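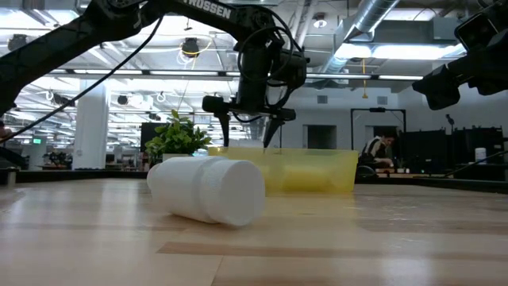

**Kyu-ri Gil** – writer, director, sandwich maker on *Lindside*

Quick one tonight, I've got a call sheet to finish and the kettle's just boiled.

So. The short is nearly in the can. Three nights left and then it's the edit, which I've been dreading since March. Last night was the bus shelter. Seven pages of two sisters not talking to each other and we got through five of them before the rain came in sideways. Sound is probably ruined on the last take. Might be able to save it with the wild lines we grabbed in the van. Might not.

Things that went right – the light. There's a chip shop opposite called Stullis and the owner left the sign on for us till gone 1am, so the whole shelter had this lovely sickly green on one side. Couldn't have afforded that. Paid him in a thank you in the credits and a promise to buy 3 large cod on the way home. Kept the promise. Regretted it.

Things that went wrong – continuity. The older sister's scarf. Tied in the wide, loose in the close-up, tied again in the reverse. I was watching performance and missed it completly. We'll have to cut round it or pretend she's a fidgeter.
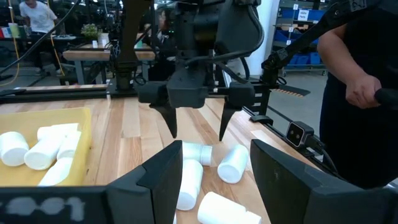

And the night bus! We had one pass, one, the real 147, and the driver pulled in because he thought the girls were waiting for him. Doors open, hiss, both of them still in character, staring straight ahead. He shrugged and drove off. It's the best thing we've shot. Need to find out who to ask about permission for his face. If the company says no I'll cry.

Money. The budget was 1000 and I'm 200 over, mostly petrol and batteries, plus a replacement for the umbrella that went into the canal (don't ask). Still cheaper than the last one. Prendex have said they'll do the grade at mates' rates if I deliver before their big job starts, so no faffing with the picture lock this time. I said that last time too.

Music is still up in the air. I've been cutting in my head to an old Sproģis record, all accordion and tape hiss, no hope of clearing it. Will have to find somebody who can do something in that mood without it turning into a pastiche. If you play accordion badly, in a good way, email me.

Tommorow is the kitchen scene. Small room, six people, a boom pole that doesn't fit. The younger sister has to burn toast and we've only got the two loaves. Smoke alarm to be dealt with first thing – note to self.

Right, call sheet. Unit call is 6pm, bring layers, the heating's off.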